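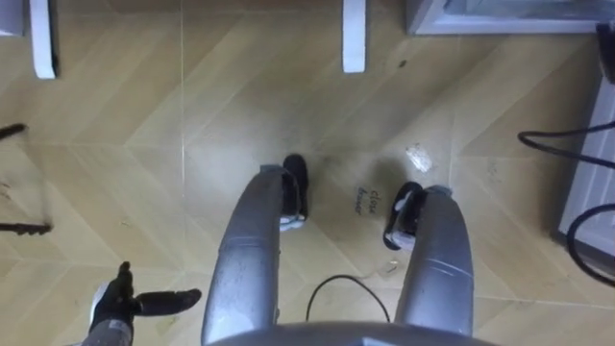
Home | Kids' Desk | How It Works | Games | Ask Us

March
By the Kids' Desk

Lamico is a company in Brallosville that packs spare parts for kitchens. It has 36 workers and 3 robots. The robots started work there in the spring.

A robot has to learn even small jobs. Closing a drawer is one of them. You do it without thinking. A robot must find the drawer, reach for it, push and then stop.

Before the robots came, workers put away 1,000 small parts every day. They opened and shut drawers for hours, and many went home with sore wrists. Now the robots do part of that job.

What do the people do instead? Some check the orders. Some teach the robots new tasks. Nine workers took a class to learn how to fix them. A few people liked the old job better and moved to the loading dock.

The robots still need help. If one gets stuck, it waits until a worker comes over. Every Wednesday the workers meet to talk about what is going well and what is not.

Words to know
Automation: using machines to do work that people used to do.
Gripper: the part of a robot that holds things, like a hand.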